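Notebook, Alholm bench — November
Equipment planning for the two-arm cell, second pass

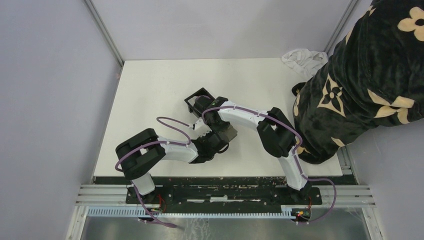 Picking up from the first pass, which stopped at the spares list. The question for this entry is what to ask for in the next equipment request, and in what order. The first draft had everything in one lump, and it came back with a note to split it into what stops work and what only slows it down. Fair enough. Split below.

Starting point: one cell in service, two arms on a common bar, both grippers able to reach the middle of the table. The proposal is for a second cell of the same layout. I still think that is the right proposal, but I no longer think it should be the first line.

1. Spares for the existing cell

We hold no complete spare wrist. If one goes, the cell is down for the full lead time, and Wurneo is quoting 8 weeks on wrist assemblies at present. Base joints are quoted separately and I do not have a date for those yet. Elbow housings can be opened and serviced on the bench, so I am leaving those off.

Request:
One wrist assembly, complete with connector.
One gripper of each type in use. They are not interchangeable without redoing the tool offset, so one shared spare does not cover both arms.
Gripper fingers, a bag. Cheap and they wear.
Cable set for one arm, full length, base to wrist.

On the cables: the purple runs are the part I would bet on failing first. They flex at the elbow and again at the wrist on every move. The loop over the forearm has to be long enough for full wrist rotation and short enough to stay out of the other gripper. We have that set by eye on both arms. If we order pre-made sets, the length has to be specified, and the catalog length is wrong for us. Measure with the arm at full reach and the wrist at its limit, then add slack for the clip nearest the elbow. To do before the order goes out.

2. Time between the arms

This one is not hardware, but it affects what hardware we ask for. The two wrists work very close together over the center of the table, and the current planner handles that by slowing both arms inside a shared zone. Cycle time is dominated by the shared zone. A second cell doubles throughput at the cost of a full cell. A better zone rule might give us a useful fraction of that at the cost of someone's time.

I ran the Jara handoff sequence at the present zone setting and logged 52 seconds per cycle. I have not run it with a smaller zone. Until I do, any throughput number in the request is a guess, and I would prefer not to put a guess over a signature line. Plan: shrink the zone in steps, log cycle time and minimum wrist separation, stop when the separation margin hits the limit on the cell sheet.

If the smaller zone works, the case for the second cell becomes a case about availability (one cell down, the other running) and that is a better argument anyway.

3. Access and guarding

Reaching in from the right side is how most part placement gets done, and it puts an arm next to the elbow of the right-hand robot. The procedure is drives off before reaching in. The procedure is fine. The problem for planning is that drives off, reach, drives on, re-home costs more than the reach itself, and it scales with the number of parts.

Options priced so far:
a) Leave as is. No cost. Slow.
b) Side door switch wired to hold the drives without dropping power, so no re-home. Needs a controller input we have free, plus a proper safety relay. The relay is the expensive part.
c) Slide-in tray from the rear. Parts get loaded outside the cell. Needs the back panel cut and a stop fixture.

I favor (b) for the existing cell and (c) designed in from the start for the second. Cutting the back panel on a working cell means taking it down, and we would lose the table calibration with it.

Loose clothing needs a line in the cell sheet too. Sleeves pushed up before reaching in. It is written for the mill and the lathe and was never carried over.

4. Table and frame

For the second cell, same white top. The overhead view has been tuned against it and I do not want to retune. I looked at a gray top from Tadum which is stiffer and marks less, but the price difference does not pay for itself if we then spend a week on lighting and thresholds. The front strip on the present table is scuffed and has paint on it. Cosmetic. Not requesting a replacement.

Aluminum rail and posts: buy the same profile. We have offcuts and a drawer of hardware that fits. The slotted cable tray along the front has been good and I would repeat it, but one size deeper. It was easy to close when the cell was new and it will not take much more wire.

Bar mount for the arms: ask for the longer version. On the present cell the bases sit at the ends of the bar with no room to move them outward. A longer bar would let us open the base spacing and take some of the fold out of the elbows when both arms work at the center. Check that the frame width allows it before writing the part number down. If it does not, the frame changes too and the quote has to be redone.

5. Electrical

The existing cell has wiring entering at both base joints and a small board at the right. The board has no enclosure. I would like one on both cells. Printed is acceptable if it leaves the indicator lights visible and does not trap heat. Bench supply for the second cell: same model, own circuit. Facilities wants the load figure in writing before they will confirm a circuit, so that goes first on the action list.

6. Numbers

Item 1, spares as listed, comes to 1,447 before shipping. That is under the limit for a direct purchase and does not need to wait for the rest. I am going to submit it alone. If it sits inside the larger request, it gets the larger request's schedule.

Item 3(b), relay and switch: quote pending. One supplier has answered, we need 2.

Second cell: not costed in this entry. The old total used last year's arm price and should not be copied forward. Please do not quote from the first draft; I have marked it superseded in the folder.

7. Used equipment

There was a suggestion to look at refurbished arms for the second cell. I looked. The saving is real on the arms and mostly disappears after you add cables, controller license transfer and the loss of warranty. The other problem is joint revision. If the elbow and wrist revisions differ from ours, the spares in item 1 cover only one cell, and the whole point of a matched pair is gone. Would reconsider if a seller can give revision numbers in writing for every joint. So far none has.

Actions
— Load figure for second supply, written up and sent to facilities.
— Cable lengths measured, both arms, full reach and wrist limit.
— Zone test on the Jara sequence, log to the shared sheet.
— Submit item 1.
— Second quote for the safety relay.
— Frame width against long bar. Drawing is in the Alholm folder, rev B, not rev A.
— Add sleeve line to cell sheet.

Open: whether the second cell shares a controller cabinet with the first. It saves floor space and one enclosure. It also means a cabinet fault takes out both cells, which undoes the availability argument in item 2. Leaning toward separate cabinets, will price both.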